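The Shirt That Isn't a Shirt

By Kalliopi Triantafyllou
24 May 2021

Closstead Rovers finished the season in fourteenth place, lost their left back to a club with a working scoreboard, and in March announced the biggest signing in their history. It was a picture of a shirt.

You can't wear the shirt. You can't wash it, either, which the club's email listed as a benefit. It lives in an app called Gatchalian, where it turns slowly on a gray background, and there are 200 of them, each with its own number. Mine is 40. I paid more for it than for the real shirt hanging on the back of my bedroom door, and the real one came with a sock voucher.

Digital collectibles have been working their way down the soccer pyramid all spring. The giants went first, with goal clips and player cards and cartoon versions of center forwards who looked mildly embarrassed to be there. Then came the clubs who would like to be giants. Now it's the turn of places like Closstead, where the main stand has a tree in it.

The pitch is easy to follow if you don't stop to look at any part of it for too long. The club makes a limited number of a thing. The fan buys the thing. If the club does well, other people will want the thing, and the fan can sell it to them, with a slice going to the club and another slice to Gatchalian. On the launch call, which I joined from my kitchen, a man from the app used the word "community" so often that I started to worry there was only one of us on the line.

I asked him what would happen to the price if the club did badly. He said that scarcity was scarcity. I've been going to Closstead games since I was six and I would agree that wins are scarce, but I haven't seen it do much for demand.

Still, I bought one. I would like to say this was for research. It was partly that, and partly that the club said the first buyers would get a vote on next season's goal music, and I have strong feelings about the current goal music, on the rare occasions I hear it.

The vote took place on a Monday night. There were two choices, both of them by the same band. I picked the second, the first one won, and a little burst of confetti came down over my shirt to thank me for shaping the future of the club.

Emutley Town, our neighbors and the people we dislike most in the world, have gone a different way. They signed with a rival outfit named Briterano and put out a set of "moments," short clips from their cup run. A friend who supports them bought the winning penalty. He was standing behind the goal when it was scored and has his own film of it on his phone, shot over a stranger's hat. He says the official one is better because you can't hear him crying. He also says it has gone down by 40 percent, and that he'd rather not talk about it.

It would be easy to sneer at all this, and I have had a very nice few weeks doing it. But fans have always paid too much for things of no use. I own a mug with no handle because a goalkeeper once dropped it. I own programs from games that were rained off. My sister kept every sticker album we ever failed to finish, and neither of us ever asked what they would fetch.
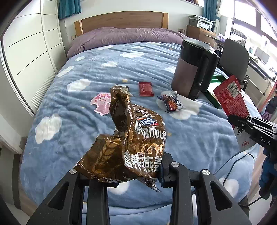

Oat snack wrapper, cloud-and-star blanket.

What bothers me is being told it's an investment. A mug doesn't send you alerts. My shirt sends me 2 a day, usually before breakfast, to let me know that its value has not changed. Nobody has made me an offer. I did look up number 39, whose owner goes by a string of letters and appears to be asking enough to repair the roof of the away end.

The club, for its part, says the money will go toward the playing squad, and I hope it does. We could use a left back. Season tickets for next year go on sale next week, on paper, from the window beside the turnstiles, and I'll be in line for mine in the shirt from the back of the door.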